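Opinion > Travel > Hotels

May
By Robel Abdella

Hotels should stop leaving things out for us

I stayed five nights at a hotel in Prurham last month. Each evening there was a new wrapped soap by the basin, a new shower cap and a new sewing kit. I sew nothing. By the end I had a small pile of it all on the desk, and the cleaner had started lining it up neatly.

The place has 132 rooms. I asked at the desk what happens to soap that has been opened and used once, and was told it goes in the bin. The man seemed surprised that anyone would ask.

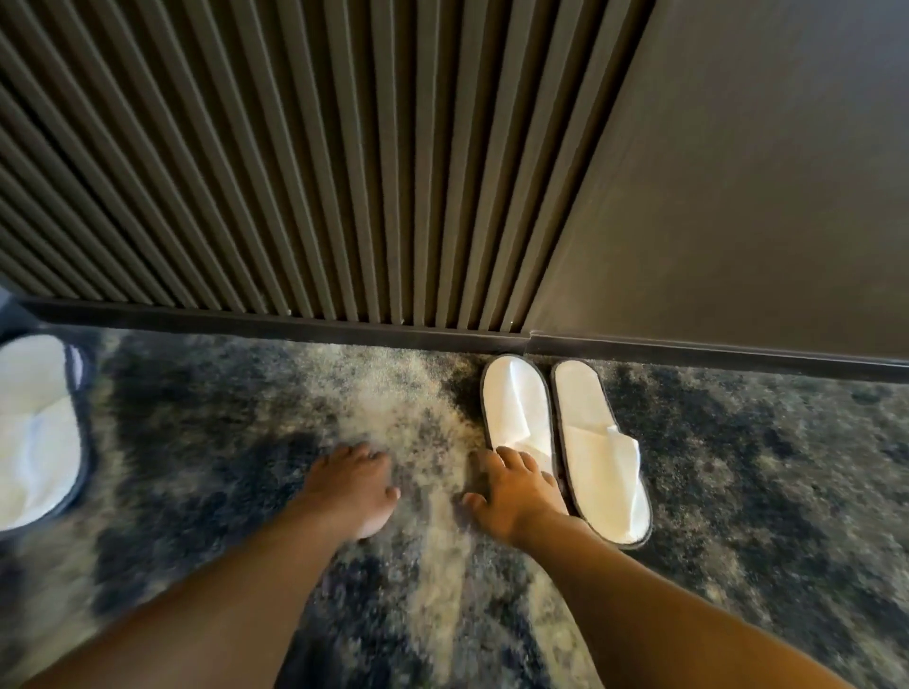
White disposable slippers on a shaggy rug.

Slippers are the hardest case, and I admit I like them. Plenty of guests don't pack their own. But they could be kept in a cupboard downstairs and handed over when someone wants a pair. The same goes for combs, razors and cotton buds.

Hotels say guests expect these things and will complain if they vanish. Some will. People complained when room keys turned into cards, and they got used to it. A short note at booking would deal with most of the grumbling.

I would also knock a little off the bill for anyone who says no to the lot. Even a pound a night would get my attention.

Recent in Opinion
Zurkside needs its late bus back
Why I gave up on the Jollitz loyalty card
Bansal market should open earlier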